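Novine Arrivals Folder
Document organiser for people moving abroad

Home > Relocation > Paperwork > Folders and wallets

Moving to another country is mostly a matter of proving, to a long line of strangers behind glass, that you were born. The Novine Arrivals Folder keeps the proof in one place. It won't get you a visa. It will stop you emptying a carrier bag on to the counter while the queue behind you sighs in several languages.

The folder opens flat and has 8 labelled sections: identity, visa, work, study, housing, health, money, and one called Other, which will be full before you reach the airport. Each section takes A4 without folding, and the foolscap version takes those slightly-too-long certificates that some registry offices still seem proud of.

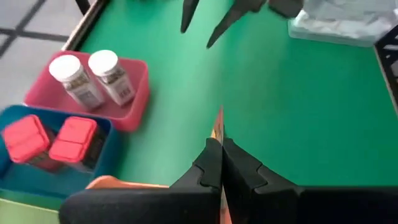 At the back are two zipped pockets. The larger is sized for passports and holds 5, so a family can travel on one folder and argue about who carries it. The smaller is for passport photos, spare coins and the receipt you were told you wouldn't need.

We began making these in Cinham after our own move, during which the same marriage certificate was translated, stamped, lost, found and translated again. The first version was a ring binder. It went off in a security tray with a noise like a dropped drawer, so the current one has a sewn spine and no metal apart from the zips.

What you get
Folder with elastic closure
Set of section labels, printed, plus a blank set for people who disagree with ours
Checklist card for students, workers and joining family members
Pencil loop (pencil not included, we're sorry to say)

Specification
Colour: navy or grey
Weight empty: 353 g
Weight full: depends on the country
Warranty: 2 years on seams and zips
Product line: Coppens range 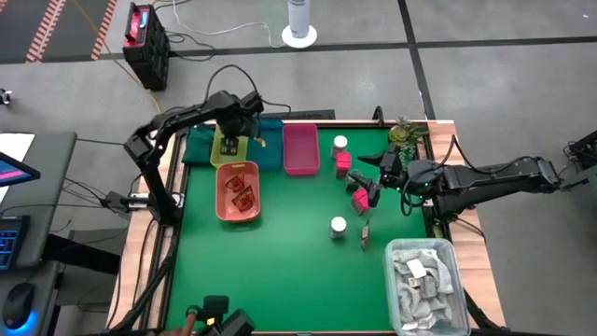
Two black arms over a green tabletop, with a small pink cube in the right-hand gripper.

Questions we get a lot

Is it waterproof?
Showerproof. It will survive a walk from the bus stop — it won't survive the bath.

Does the checklist cover my country?
The card lists the papers most places ask for. Rules change, often the week before you apply, so check the official site of wherever you're going and trust that over us.

Can I fit a laptop in it?
No, but people keep trying.

Delivery and returns
Orders placed before 3 pm leave our Vekeck warehouse the same working day. Unused folders can come back within the month for a refund. Please look in the back pocket first. We've posted home two birth certificates since June and would like to stop.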